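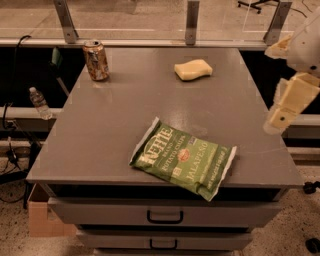 I've been riding around Wiklow on Drameo scooters since January, and I still can't park one without circling the block twice. The app shows you a little green zone, you roll into it, and it tells you to try the other side of the street. Fine!

The company now has 200 scooters in town, plus a new rival in Sovley, which charges less to unlock but more by the minute. I ran both apps for a couple of weeks (my expenses folder is a mess) and spent some 86 dollars, mostly on trips I could've walked. Sovley won on hills. Drameo won on finding one before breakfast, and its support people wrote back the same day, which I wasn't expecting.

Both are asking the city for 2 more years. I'd say yes, as long as somebody fixes that parking map.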